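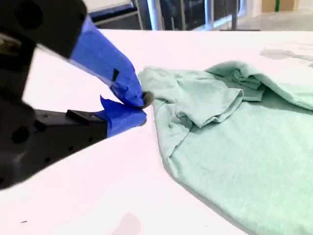

Shelf Life of a Homemade Oat and Date Bar
Food Studies project report, Prodthorpe College

1. Aim
To find out whether our bar, the Drillton, would keep its flavour and texture for 7 days without preservatives or much dignity.

2. Method
Oats, dates and sunflower butter were pressed into a tray and baked at 165 degrees. The first batch went in at 178 after a disagreement with the dial - see Appendix B, Charcoal. Bars were stored in sealed tubs and tasted every afternoon by the group, whose enthusiasm declined faster than the product.

3. Results
Flavour held until day five. Texture went from chewy to structural by day six. The colour did not change, having started at brown.

4. Limitations
Our tasters were also our bakers, and two of them dislike dates. We would use a proper panel next time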